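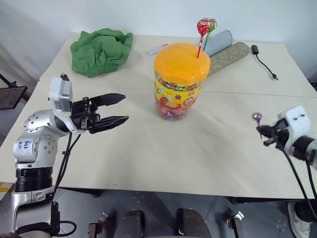

The Silura dream dictionary now has 133 finished entries, up from 90 when we last wrote to the Sison Fund, and I'm so pleased with how they read. Most of the new ones are in the food section, which turned out to be far richer than any of us guessed. People dream about bread and soup, of course, but they also dream about sweets, and they remember them in wonderful detail. The entry on candy has grown to cover everything from a full jar on a high shelf to a single small lollipop in purple foil, still wrapped. A wrapped sweet tends to come up when the dreamer is putting off a pleasure, or waiting for permission to enjoy one, and we've written that part with a lot of care (and three rewrites!).

Dream journals

The call for dream journals went out in July and the response was lovely. We have received roughly 3000 dreams so far, many of them only a line or two long, scribbled down before breakfast. Dindo Samonte has been reading and sorting them by main symbol. His sorting has already changed the book. We had planned one short entry for stairs, for instance, and there are now separate ones for climbing, falling, and stairs that stop halfway — that last kind came up again and again. Teeth, as you'd expect, could fill a volume of their own.

Every contributor has agreed in writing to let us quote from their journal without a name attached. A few asked us to leave out certain dreams, and those pages have gone back to them.

Editing

Each entry now follows the same loose pattern: the symbol, the feelings that often come with it, and a few questions for readers to ask themselves. We dropped the old "lucky or unlucky" line. Test readers at the Skevetti bookshop evenings didn't miss it, and several told us they liked being asked what the symbol meant to them first. One woman stayed an hour afterward to talk about her recurring dream of a flooded kitchen, and she has let us use it under Water.

What is behind schedule

The index is late. Customen, who are doing the layout, need the final list of cross-references before they can set the back pages, and 11 entries under Animals still contradict each other about snakes. I've taken those on myself and have started with the snake in the garden.

Money and next steps

Spending is within the budget you approved, and printing costs haven't changed. We'd like to move the small amount left over from travel into a second round of proofreading — please let me know if that needs a separate form. The house and weather sections come next, and Dindo has a thick folder of thunderstorms waiting for me.

1 February 2020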